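Kivix 154 Separation System

The Kivix 154 is a low-shock clamp band separation system for small satellites. It holds the spacecraft to the upper stage during ascent and releases it on command from the launch vehicle. The system is supplied by Trevwood to launch providers, satellite manufacturers and rideshare integrators.

Overview

The Kivix 154 supports spacecraft with a mass of up to 154 kg. Release is performed by a motor-driven latch. No pyrotechnic devices are used, and the unit may be shipped and stored without the licenses required for explosive hardware. Each unit is cycled at the factory before delivery and can be reset by two trained technicians using the tool kit provided.

Specifications

Maximum spacecraft mass: 154 kg
Separation springs: 8, individually adjustable
Umbilical connectors: 5
Qualification: random vibration, shock, thermal vacuum

Standard Supply

Each order includes the flight unit, a transport container, the reset tool kit, the acceptance data package and the interface control document. A mass model is available on loan for fit checks. Flight harnesses are quoted separately -- lengths must be confirmed before the order is placed.

Compatibility

The lower ring mates directly with the Forna dispenser plate. Customers using the Farías adapter should order the drilled variant, part number KX-154-F. Other bolt patterns can be supplied on request, subject to a review of loads.

Ordering and Support

Requests for quotation should state the spacecraft mass, center of gravity and desired separation speed. Integration support at the launch site is offered as an option and must be booked in advance. Technical questions should be directed to Fraser Geddes, Product Manager, Separation Systems.

Data sheet revised Sep 4, 2024. Specifications are subject to change without notice. 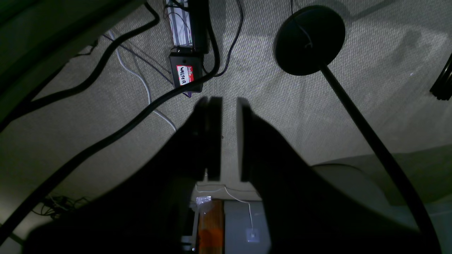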